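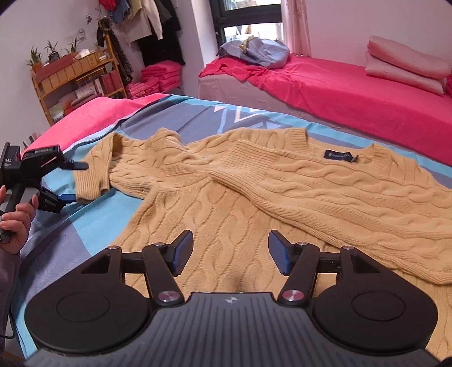
Thread on folding sweaters, a subject I have been putting off for most of my adult life.

I own too many sweaters for the drawer I own. I've known this since the move. My method until this month was to push down on the pile with a forearm and close the drawer fast with a hip.

The drawer is a Kummont, 15 years old, inherited from my aunt along with the bed and a lamp I don't like. The front came off in my hand on a cold morning in April. It had been asking me to stop for a while.

So I glued the front back on and, while the glue set, put the sweaters on the bed one at a time. The mustard one went first, as it is the bulkiest thing I own that isn't furniture. Cable knit, ribbed cuffs, ribbed collar, the full fisherman. I have never been on a fishing boat. I get seasick on a dock.

Kauko Koivisto, who sat across from me at work for years and is from a place where sweaters are taken seriously, has told me more than once that hanging a cable knit is a crime. I used to hang mine. It grew shoulders. Two little peaks, like I was smuggling doorknobs.

You can get rid of the doorknobs, by the way. Damp cloth over the peak, iron held just above it so the steam gets in, then pat it flat with your hand and leave it alone. Don't press the iron on the cables unless you'd like them to stop being cables.

OK, the fold. A T-shirt fold doesn't work on a heavy knit. I tried it for years. You get a loaf. A warm, round loaf that rolls off every other loaf.

What works for me: lay it front side up, flat, hem toward you. Smooth it from the middle out with open hands. No tugging. If the cables go wavy you've stretched it, so nudge them straight again before you do anything else.

Then one sleeve straight across the chest, cuff toward the opposite side. Then the other sleeve over it. Most instructions have you double the sleeve back down on itself, and on a thin sweater, sure. On this one it builds a ridge down the side you could rest a book against.

Sides in a little, so the whole thing is the width of the drawer divided by however many piles you're pretending you'll keep. Hem up to the collar. Stop there. One fold. I know you want to do another one. Stop.

If your drawer is shallow, okay, thirds. Bottom third up, then top third down over it. It sits a bit taller but the creases land on the belly where no one will be looking, I hope.

A word about the bed as a work surface. It's the right size and the right height and it has a mattress, so everything you smooth out slowly comes back up at you. Pull the sheet tight first. Mine has a geometric pattern in turquoise and gray, which I bought thinking it would make the room look organized. It makes the room look like a bus seat. It's useful for lining up a hem, though, so I forgive it.

I mentioned all this to Aba Bawa from downstairs, and she asked whether I'd washed them before putting them away. I said of course. Then I went back upstairs and washed them.

Which brings me to washing. Cold water, bathtub, a capful of wool wash. Push it under, let it sit for 15 minutes, don't scrub. Lift it out from underneath with both arms like you're rescuing it. A wet cable knit weighs about as much as a dog and will stretch if you pick it up by the collar.

Roll it in a towel and kneel on the towel. This is the only part of laundry I enjoy.

Then flat to dry, on another towel, turned over once a day. The thick ones took 2 days in my bedroom with the window open. I slept on the couch on account of the sweaters. I've had houseguests who took up less of the apartment.

I put mine on the kitchen scale, out of spite, once it was dry. 560 grams. The gray turtleneck I keep blaming for the drawer situation came in well under that. I owe it an apology.

Pilling: I bought a Clirnen fabric shaver last winter and it's great on plain knits. On cables it's a hazard. The raised parts are exactly the parts it wants to eat. I do those by hand with a comb while watching something dumb, and I quit when the show does.

Storage. I looked at the boxes. There's a company called Skusden that will sell you a breathable under-bed case with a window in it, so you can look in on your sweaters over the summer. I got one. The window faces the wall. The sweaters and I are taking some time apart.

Heavy ones on the bottom, thin ones on top. I had it the other way around forever and then wondered why my one nice thin cardigan had a cable pattern pressed into it.

Cedar: the balls roll, the blocks don't. Get the blocks. Sand them a bit when they stop smelling like anything. A moth is not impressed by a cedar block from three winters ago, and neither is a sweater, I assume.

Several of you have asked about standing them up on edge in the drawer, like files. I tried it. Thin ones stand. The mustard one stood for one evening and by morning it had leaned on all its neighbors, like a man on a late train.

And no, I'm not getting rid of any. I had a pile for the Zakaria donation bin down the street and I walked it all the way there and walked it back. It started raining. That's my story.

Update on the drawer: the glue held. It closes with one finger now. I've opened and closed it more times this week than I'd like to admit, mostly to show people who came over for other reasons.

The mustard one is in there on the bottom left, one fold, sleeves across. It's supposed to be chilly on the coast next weekend, so I'll be taking it out again.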